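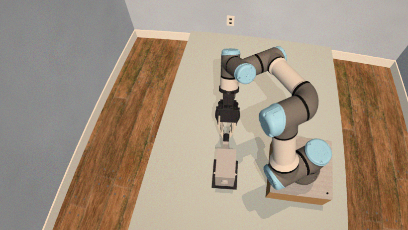
4. Fitting the Plestell roof bars

Now for the good bit! Once the bars are on, your Kalau hatchback will carry bikes, a roof box or a kayak, and the whole job is quick once you have done it the first time.

You will need the 3 mm key from the kit pouch, a tape measure and a clean cloth. Park on level ground and close all the doors.

4.1 Wipe the roof edge above each door. Grit under the rubber feet will mark the paint.

4.2 Open the front doors and find the fixing points under the door seal. Peel the seal back gently with a fingertip (it springs back by itself).

4.3 Lift the front bar into place. The arrow on the underside faces the windscreen. A second pair of hands makes this much easier, especially on the tall estate version.

4.4 Turn each foot bolt nine full turns by hand, then stop. Leave the final tightening until both bars are on.

Note: If a bolt feels rough or stiff early on, back it out and start again. It should spin in beautifully.

4.5 Open the rear doors and fit the second bar in the same way, 567 mm behind the front one, measured centre to centre.
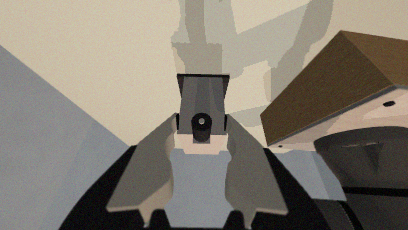
Check that measurement on both sides of the car, and nudge the rear bar until the two figures match. Bars that sit square are far quieter on the motorway, and you really will hear the difference.

4.6 Tighten the four bolts with the key, a little at a time, working from corner to corner. The key clicks when each one is tight enough.

4.7 Press the end caps on and lock them. Write the key number inside the back cover of this book.

Caution: Never go over the roof load printed in your car's handbook. The weight of the bars counts towards it.

Caution: Stop and check every bolt after the first 12 miles, and again before any long trip.

Owners of the older Yen saloon need the short foot kit, sold separately by Brernmont. The steps are the same, but leave out 4.2, as the fixing points sit under small flaps on the roof itself.

Section revised December 12, 2020 by Tien-fu Yeh. Wind noise is covered in section 5.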